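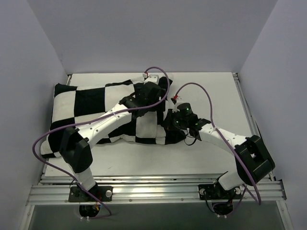

Good morning, and thank you for staying for the budget session. I am Dagmar Hudec, I work in planning at Rekgate, and I will speak on how we prepare a purchase of a two-arm cell for textile handling. I start with the money, then I go to the list of small things which we forgot in our first plan. Keep the slide up for this part. When people look at a cell like this one, they see two arms and they ask the price of two arms. Please look also at the aluminum rail in front, the base plates on it, the purple cables, the walls on three sides. All of these are lines in the budget, and in our first version they were one line with the name "other."

(Pause. Ask who in the room has a line with the name "other." Wait for hands.)

Our first request went to the Ulville office and it was returned to us. Bernadette Charpentier read it and wrote one question on the cover page: what do we own on the day after the delivery? We could not answer well. We had the arms and the grippers from the quotation, and we had no table to put them on.

So we wrote it again, and now it has 4 parts. I will go through them in the order in which we spend the money.

Part one, the station. Table, frame, rail, walls. It is the cheapest part and it has a long delivery time, because profiles are cut to our drawing. At the Natby site the arms came in March and they stayed in boxes until the frame was ready. The warranty was already running. Order the frame first, also if the arms are not yet approved. If the arms are refused, you have a good table.

(Do not go into the Natby story in detail. If they ask, say it is solved.)

Part two, the arms and grippers. I have only a small advice here. Ask for the price of the gripper separately, and ask for the price of the fingers separately from the gripper. In our experience fingers are used up. The arm we write off over years, the fingers we must put in the running costs together with tape and gloves.

Part three, cables. I would like to spend more time on this than you expect. The cable has to follow the arm, so it needs length for the loops, and you see on the slide how big a loop can be behind the elbow. It goes out over the edge of the table. This has two effects on the plan. First, you buy more meters than the drawing says. Second, the floor space is larger than the table, and floor space at our place is charged to the project. We had calculated the table only. Please measure with the cable in its widest position and give that number to the facility people.

Also, buy spare cables with the first order. We took 13 and people told me it was too much. I would take the same number again.

Part four, the material to be handled. For us it is cloth, and it is easy to believe that cloth costs nothing. We need several kinds, thin and thick, plain and with a pattern. The checkered one on the slide is black and white with large squares, and dark gripper parts are hard to see against the black squares. This is for the camera people a test, and for me it is a purchase. Make a line for it. Include washing.

(Next slide: the table with totals. Read only the bottom row.)

The full station, with all four parts, is the number at the bottom. The single quotation we received from Delaunay for the arms is the number at the top. I do not say that the supplier hides something. They quote what we ask.

One word on quantity. We asked for 2 stations and we planned them as identical, same frame, same rail, same cable lengths. When one is down, we can take parts from the other. It looks like a waste to the finance side, so write it in the request in one clear sentence before they ask.

People-hours I leave for the afternoon. I have the mounting hours from Natby and I will show them in room 1908, with the frame drawing. The drawing you may copy.

(If time is short, skip the question about leasing. Our contract is not signed and I should not give numbers.)

Questions, please.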